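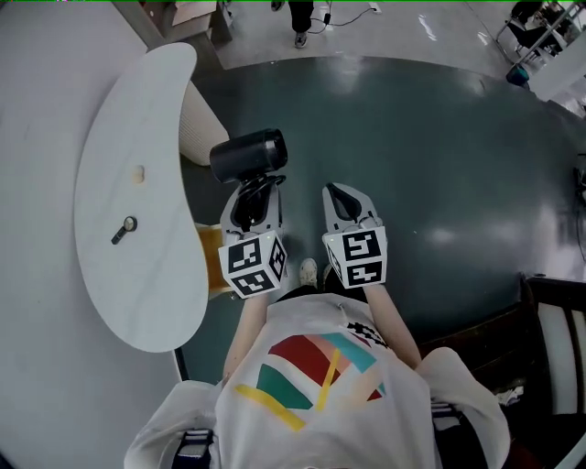 Most of the trouble people have with hand-held grippers comes from the way they close them, and very little of it comes from the grippers. We compared two pairs in May, one from Leromley and one from Nygård, by using them for ordinary pickups at home and in the workshop. The hardest things to hold are the ones with a cord attached. A black cylinder with its cable looping under it inside the jaw opening is a typical case: the jaws have the body, and the cable is still free to wander into the next thing you do. Keep the second gripper open and empty until you have decided where the cable is going. Then take the cable about a hand's width from the body, lift both hands together, and set the cable down first.

Start with the marker cubes. Each gripper has one near the wrist, and the cameras need a clear look at the printed faces. Wipe them with a dry cloth before a session. Glass cleaner took some of the print off one of ours, and we had to wait until Friday for a replacement. Long sleeves will slide down over a cube when you reach low, so push them up or wear short ones.

Jaw pads

The Leromley pads are softer and hold smooth plastic better. They also pick up lint, and once they have lint on them they are worse than the Nygård pads. We washed them in warm water with a drop of dish soap and let them dry overnight. The Nygård pads are firmer and only need wiping. For thin flat things on a hard tabletop, such as a coin or a playing card, neither pair is good. Slide the item to the edge of the table and take it there.

We did 300 pickups in all, split evenly between the pairs. Out of the ones that went wrong, 63 were drops and 57 were bad closes, where the jaws shut on the edge of the object and it twisted. Nearly all the drops were with round things. Squeezing harder did not help with those. Closing lower down on the object did.

Squeeze springs

The Nygård spring is stiff. After almost an hour my thumb was sore, and the next day's pickups were sloppy. Trade hands with someone or stop sooner. The Leromley spring is lighter, but it is easy to let the jaws open a little without noticing while you are carrying something.

Controller box

We tried the Etine controller with both pairs. It finds the Leromley grippers right away. With the Nygård pair you have to open and close each jaw fully 4 times before it reads the width correctly — do this every time you power up, even if it looks fine on the screen. Plug the box in where you won't be stepping over the cord.

Storing them

Hang them by the handle with the jaws open. Left closed in a drawer, the soft pads get a dent down the middle that takes a day or so to come out. I keep the cubes covered with old socks.

For mixed household things I would buy the Leromley pair and a spare set of pads. If you mostly handle boxes and blocks, the Nygård pair will need less looking after.

Recent tips
Getting lint off rubber and silicone
Rakmont clamp lamp: replacing the switch
Where to put a power strip in a small workshop
Removing tape residue from a tabletop
Three ways to hang short-handled tools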